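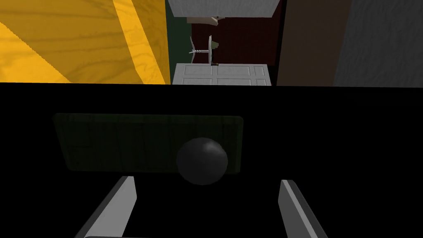 Asmaa Benmoussa wrote to me that 500 words a day is too much for a person who also works and has children, and that she stopped after one week with a bad feeling. I want to answer her in a few posts, with more space than a reply gives me.

1/ Asmaa, I agree with you. When I began to write a diary in English, I also took 500 words as my goal. By the second week I was writing about the weather two times in the same entry, only to reach the number.

2/ Now I write for the length of one tea. In winter this is a long tea. Some evenings it gives me four lines, and I close the notebook.

3/ My first notebook was a Sidetti with thin paper. The ink went through to the other side, so I used only the right pages. Later I was glad of it. On the empty left pages I now write corrections, with a green pen.

4/ The corrections are the part I would not give up. I read the entry again one month later. At that distance I can see the mistakes, because I have forgotten what I wanted to say and I must read what is really there.

5/ My most common mistake is still "the." In my language we do not have it. I have put it before "nature," before "society," before the name of my own street. In December I went through the whole notebook and marked 82 of them.

6/ Somebody asked if I look up words while I write. No. If I don't know the word, I leave a line with the first letter in my language, and I look it up after. Last night it was the word for the small piece of metal on the end of a shoelace. It is "aglet." I don't expect to need it again.

7/ About word lists: I bought the one with 4000 words and learned maybe the first pages. The words that stayed with me are the ones I needed for a letter to the landlord in Porstead. "Damp" I will remember until I die.

8/ Asmaa also asked if she should show the diary to a teacher. I showed mine once, three pages only, and I chose them myself. I would do it the same way again.

9/ I will put my list of "the" mistakes here tomorrow evening, after I copy it from the green pages. If you keep a diary in a second language, please tell me which small word gives you the most trouble.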